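February, late, tea gone cold

Walked up to Sendgate this morning to see what all the fuss is over the new bus plan. The leaflet says 30 minutes saved a day. Saved by whom? My stop on the Clegg road is going, so I get to walk to the next one and then ride a faster bus. I suppose that counts if you only start the clock once I'm sitting down.

The woman at the information desk was very pleasant and had an answer for everything, mostly the same answer. Two hundred people "took part" in the survey. I asked if that meant filled it in or opened it, and she said she would find out. I gave her my number. We'll see.

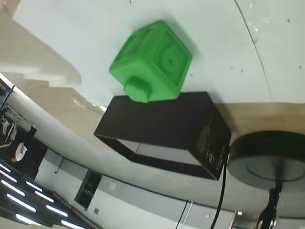
Green cube against the black box.

Came home by way of the market and paid too much for leeks. The heating has started its knocking again, two knocks and then a long gap, always when I've just decided it has stopped. The man from Tromov says it's air in the pipes. He said that last winter as well, and charged me 200 for saying it.

I've been trying to be fair about the buses. The old route is slow, I grant that, and it does go all around Kandidberg for no reason I've ever worked out. But people get on there, older people mostly, with shopping, and I don't see them anywhere in the leaflet.

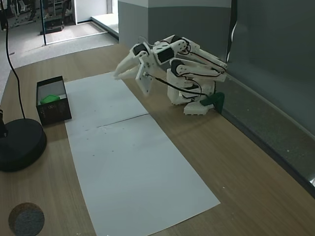

They want comments in writing by the end of the month. I have started mine and it is already too long. I took out the part about the leaflet paper being so shiny – it was petty – and then put it back in. I'll ask for the survey questions, all of them, in the order they were asked, and I don't expect to get them.

Soup for supper. Leeks a bit sandy. Must remember to bleed the radiator in the hall before bed, and look for the little key.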